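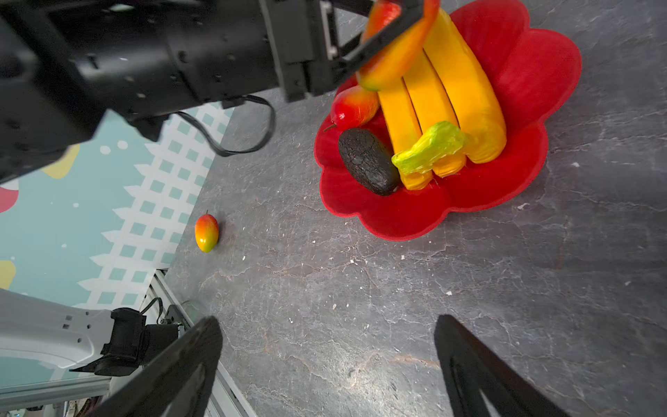

The owner of Vorkent started out selling party trays. She still has a few in the storeroom in Valldale, under the shelves where the artificial fruit is kept by kind. The shop now rents and sells table displays to restaurants, show homes and families getting ready for the holidays, and most of what goes out the door is plastic fruit.

"People think they want a big bowl," she said when we met on a Tuesday morning. "They don't have room for a big bowl. They have room for a plate."

Her standard set uses a flat plate and 5 kinds of fruit. It rents for a month at a time, and December is booked by early fall. Last year the shop sent out 585 sets, up from 500 the year before. She buys from two suppliers, Purus and Bạch, and doesn't mix their bananas because the yellows are different.
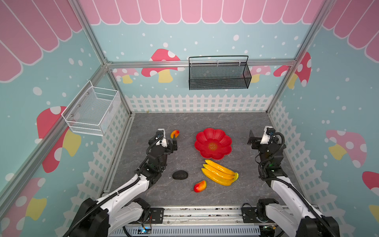 She has firm views on what goes behind a display. A plain wall is easy, she said, but families with small children rarely have one, and she has learned to work with whatever paper is already up. Pink scallops along the top, a white picket fence along the bottom and red mushrooms in between will take a bright plate without trouble. "It's already cheerful. You put red and yellow in front of it and it looks like you planned it." She likes wire baskets for the same kind of room, a black one or a white one, hung up off the surface.

She asks customers to leave baskets on the wall and keep the fruit low. Height is where most home displays go wrong, in her opinion - they get piled up, and then somebody reaches across and the top piece rolls away.

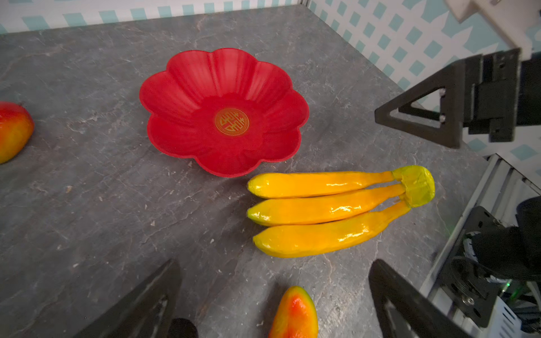 The plate is the part she is asked about most. Customers want to know if they can use their own, and she tells them yes, as long as it is shallow. Her own preference is the red one shaped like a flower, with eight rounded lobes and a gold emblem in the middle. She puts the bananas down first, as one bunch, and fits the mangoes in beside them. An avocado goes in for a dark color, if the customer wants one.

Cleaning is a damp cloth and nothing else. Sets come back in the box they left in, and she allows 4 days before the same one goes out again.

Asked if she keeps real fruit at home, she said she does. "In the refrigerator," she said.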